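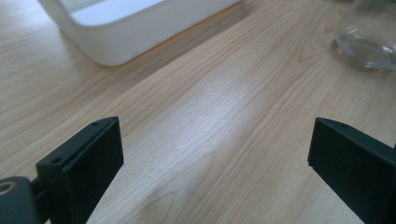
Lakshmi Thomas has been teaching people to bake bread for 13 years, and she would like you to stop apologizing for your loaves. It is the first thing she told me when I came up the stairs to her kitchen on Carnegie Street, a little out of breath and carrying (I am sorry to say) a loaf I had already apologized for on the phone. She cut it open, smelled it, ate a piece standing up, and said it wanted another hour and a bit more salt. Then we sat down to talk, at a pale wood table with a white tray and a clear glass vessel on it, and I did not get up again until well into the afternoon.

I had a list of questions with me, and we got to very few of them. Thomas is a person who answers the question next to the one you asked, and I came to think it was usually the better one. When I wanted to know how she got started, for instance, she told me about her oven.

"It was a terrible oven," she said. "It ran hot at the back and cold at the front and the door never closed right. I was living over the hardware store in Putavitz then, and I baked in that thing every night for a winter. I learned more from it than from any book. You had to stand there and turn the pan and look. I still tell people to look. They want me to give them a number of minutes, and I can give them one, but I don't know their oven, do I?"

Putavitz is a small town, and word got around. A neighbor asked for a loaf, and then the neighbor's sister wanted two, and by July Thomas was baking before work and selling what she had from a folding table outside the post office. She was keeping books for a feed company at the time, and she liked the job well enough. She had no plan to leave it. "I just kept running out of bread," she said, and laughed for quite a while at that.

The classes came later, after she moved to Fallum to be closer to her mother. The first one had nine people in it, all squeezed into a church kitchen with a single sink. She had typed up a handout that ran to 20 pages. Halfway through the evening she noticed that everyone was reading and hardly anyone had touched the dough, so she went around and collected the handouts and put them on top of the refrigerator. She has not used one since.

"People are smart with their hands," she told me. "They forget it. A man will come in who has fixed cars his whole life, and he'll be scared of flour and water! I say to him, you know what tight feels like, you know what loose feels like. Go by that."

I asked about sourdough, because I suppose one has to, and she made a face. She does keep a starter, and she is fond of it, but she thinks beginners are pushed toward it much too soon. Her advice is to bake a plain white loaf with store yeast once a week until you are bored with it. Being bored is a good sign, she says, it means you have room in your head to notice things. After that, change the flour, or let the dough sit overnight, but change only the one thing and then bake it again the next week so you know what it did.

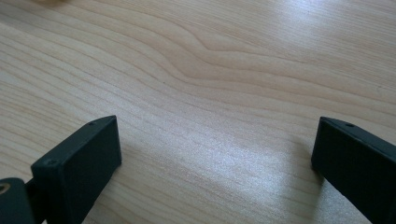 What surprised me most was how much she had to say about shaping, a part of the job I have always rushed. She works on bare wood and uses very little flour, much less than I do, and she says most of us are skating our dough around on a dusty surface and wondering why it won't pull tight. She wants it to grab a little. She drew a finger over the wood between us, following the place where the grain lifts into a hump and comes down again, and told me that was the line my hands should take - up and over, then down and toward you, and no pressing. I have done it that way ever since, and my loaves do stand up better, though not as well as hers.

There is a book now, or the beginnings of one. A small press called Sterura wrote to her after one of its editors took the class, and they plan to print 4000 copies. Thomas is pleased and also rather worried, given what happened to the handouts. She has been fighting for fewer recipes and more blank pages, so people can write down what went wrong. The editor would like more recipes. When I left they were still arguing about it, in a friendly way, by letter.

"I told her she can have a rye," Thomas said on the stairs, handing me back what was left of my loaf in a paper bag. "One rye. And then we'll see."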